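Jirnton Displays support portal
Ticket: Purple tint and dropped frames on replacement OLED panels
Product: Gustar 4 series, Yoshida-made panel
Site: Tanstead
Priority: 2
Status: Resolved, monitoring

Reported by site, 9:10 am

We took delivery of 162 replacement panels in October under the existing supply order. Most are fine. Four of them show a purple cast in the dark greys, worst in the bottom third of the screen, and the same four drop to a black screen for a second or so when the source changes refresh rate. Panels from the earlier batch do neither on the same cable and the same source.

Already tried: different cable, different power supply, factory reset, brightness at minimum and maximum. The colour shift is still there at every brightness level but is hardest to see at maximum.

Support, 10:25 am

Thanks for the detail. Please send the firmware version and the controller board revision from the service menu (hold Menu and Down while powering on). Also confirm whether the cast shows in the built-in test pattern or only with an external source. If it shows in the built-in pattern we can rule out the source.

Reported by site, 11:40 am

Firmware is 4.2 on all four. Board revision is C. The older panels are revision B, also on 4.2. The cast shows in the built-in grey ramp, so it isn't the source. The blackout only happens with a source connected.

Attachments (3)

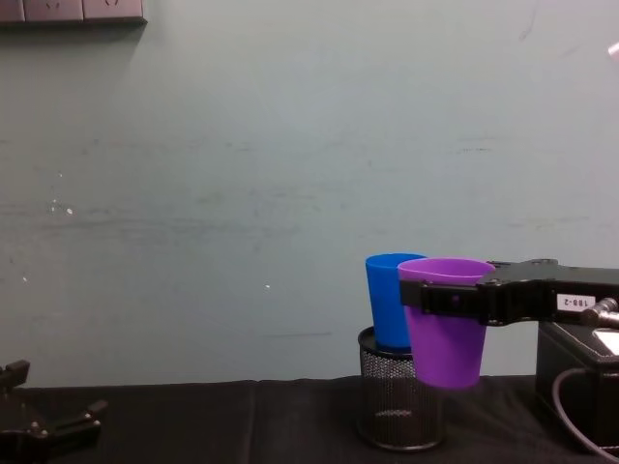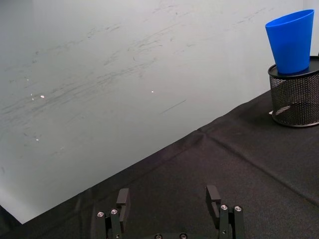
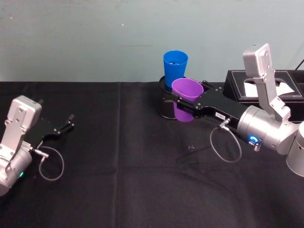 Service menu dump has gone up separately as a text file because the portal wouldn't take it with the JPEGs. The error counter on the worst panel reads 1,356. The other three are much lower, and the older panels all read zero.

Support, 1:15 pm

Got the dump. The counter logs failed handshakes between the controller and the panel driver, so it lines up with the blackouts. It has nothing to do with the colour.

The colour looks like a gamma table mismatch. Revision C boards need their own table and these four seem to have been flashed with the revision B one. Please do the following on one panel first:

1. Download the revision C package from the Downloads tab. Check the file name ends in C.
2. Copy it to the root of a FAT32 USB stick.
3. Disconnect the source, insert the stick and power on with Menu held.
4. Wait for the second restart. Don't cut the power during the first one.
5. Run the grey ramp again and let the panel warm up before judging it.

Reported by site, 2:50 pm

Done on the worst panel. First attempt failed with "package not found" – the stick was exFAT. Reformatted and it went through. Grey ramp is neutral now after warming up. Blackout still happens going from 60 to 120 Hz.

Support, 3:20 pm

Good on the colour. Go ahead with the other three. For the blackout, open Service > Link and change Link Training from Fast to Normal. Then clear the error counter so we're starting from zero.

Reported by site, 4:35 pm

All four reflashed and set to Normal. There is still a brief flicker at the switch but no black screen. Counters cleared and still at zero after repeated switching. Can you confirm whether the setting survives a factory reset?

Support, 4:50 pm

It doesn't. A reset puts it back to Fast, so it will need to be changed again each time. The gamma table is stored on the board and isn't affected.

I've set the ticket to Resolved, monitoring. Please check the counters again after a full day of use and reply on this ticket if any of them has moved.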